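Section 7: Your Wash Day

Dorkach House Resident's Manual, revised December
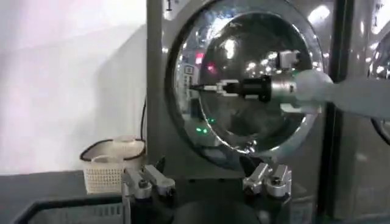 Wash day at Dorkach House is governed by the sign-up sheet on the back of the laundry room door, and the sheet is governed by whoever has the pencil. Please read this section before your first load. Most of the trouble we have comes from people who read it after their second. Each resident gets one slot of 2 hours, which covers a wash, a dry and a reasonable amount of standing in the hall talking about the elevator. Machines are booked by number, and the number is up in the top left corner, so if you signed for Machine 1, look for the 1 before you put anything behind that big round door. The stainless steel ones look very much alike at six in the morning, and so do other people's towels.

7.1 Before you come down

1. Sign up in pencil. Pen is how the Great Crossing-Out began.
2. Write your apartment number, not your nickname. There are three people in this building who sign as "Me."
3. Load your laundry card at the box in the lobby. It takes bills and it dislikes creases. Flatten them on the edge of the mail table.
4. Empty every pocket. Check the small one inside the big one.
5. Sort at home. The folding table is for folding, and your neighbors have not asked to meet your socks.

Note: The card box does not give change, refunds or explanations. For a refund, see 7.5.

7.2 Starting a wash

1. Open the door and look inside the drum. Somebody's sock lives in there. Put it in the orphan basket by the sink.
2. Load loosely, to the three-quarter mark. If you have to lean on it, take something out.
3. Add detergent to the drawer on the wall side of the room, compartment II. Compartment I is for prewash, a thing none of us has ever needed. The flower is fabric softener.
4. Close the door until it clicks. A door that is nearly closed is open.
5. Tap your card once. If you tap it twice you will pay twice, and the machine will be very polite about it.
6. Pick a cycle. Normal is fine for nearly everything. Delicate takes longer than you think, and Heavy takes longer than your slot.

Caution: Do not pull on the door while a cycle is running. It is locked. Pulling harder tells the machine that you are impatient, and it has no setting for that.

Caution: No rugs with rubber backs. The last one came apart at the spin stage and we were finding pieces of it until spring.

7.3 Moving to the dryer

1. Clean the lint screen before you start, even if the last person swore they did.
2. Shake out sheets. A fitted sheet will otherwise swallow the rest of the load and dry only itself.
3. Set the timer for 40 minutes and come back when it ends. The dryers stop on their own, but the person waiting behind you does not.

Note: If a load is sitting finished and its owner is missing, wait 13 minutes. This number was reached at a house meeting after a long evening in which both 10 and 15 were felt to be extreme. You may then move the load to a clean basket. You may not fold it. Folding a stranger's underwear is kindly meant and never received that way.

7.4 Leaving the room

1. Wipe the drawer and leave the washer door ajar so the rubber seal can dry.
2. Take your bottles with you. Anything left on the shelf overnight becomes communal, including the good stuff.
3. Turn off the light over the sink. The others look after themselves.
4. Cross your name off the sheet. In pencil.

7.5 When something goes wrong

If a washer stops with water in it, do not open, kick or restart it. Write the machine number and the time on a slip and put it in the green box. Jasper Van Hecke reads the slips every evening and calls Prekier, who service the machines and who will want to know whether you kicked it.

If a machine takes your money and does nothing, write that down too, along with the amount. Refunds go back on your card within 7 days. Please put down what you lost. Last year's claim for 400 dollars was admired by everyone in the office and paid at the price of one cold wash.

If there is water on the floor, turn the red handle behind the sink a quarter turn to the right, then knock on the door of the Vandenberghe apartment, directly underneath, and let them know. They prefer to hear it from you before they hear it from the ceiling.

Comforters and sleeping bags do not fit our machines, whatever the label says. The Irnton laundromat on the corner has bigger ones and is open until ten at night. Bring quarters.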